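Week 6: Timber movement and moisture content

Wood takes up and gives off water until it balances with the air. The figure we use is moisture content (MC), the weight of water as a percentage of oven-dry weight. Most shrinkage is across the grain, and tangential shrinkage is usually greater than radial. Along the grain you can ignore it for furniture.

Worked sample: a block weighs 468 g when cut and 400 g oven-dry. Water is 68 g, so MC is 17 per cent. Too high for a heated room.

Notes for a solid top:
Fix it with buttons or slotted screws, never glue right across the width.
Finish both faces the same day.
Leave boards in stick in the workshop before machining. Two weeks is the minimum in this course.

Light-coloured wooden tops, grain or planks showing:
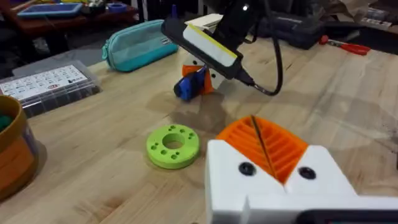
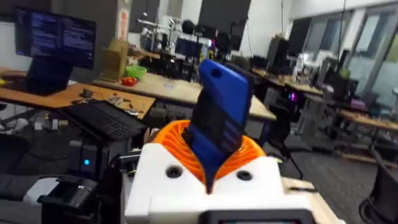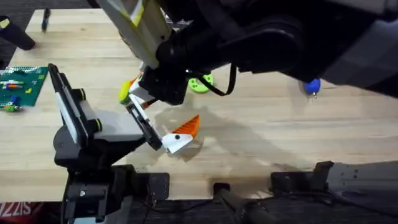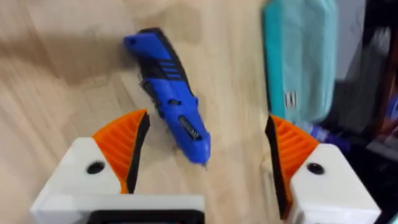 Luzius Widmer: I'd question the two weeks. The Tadard boards I brought in were 2,130 mm long and 50 mm thick, and they were still losing weight at week five. Thick stock should be weighed every few days and left until the reading stops changing.

Fair point, and the minimum is for 25 mm stock only. For anything thicker, weigh a sample board and write the weight on the end in pencil.

Pin meters read near the points, so a board with a dry surface and a damp core will fool you. Use the insulated pins on the Gisler meter and set the species correction first.

For next week: read the Indach handout on quarter-sawn boards and do questions 1 to 4. Bring a calculator and an offcut with clear end grain.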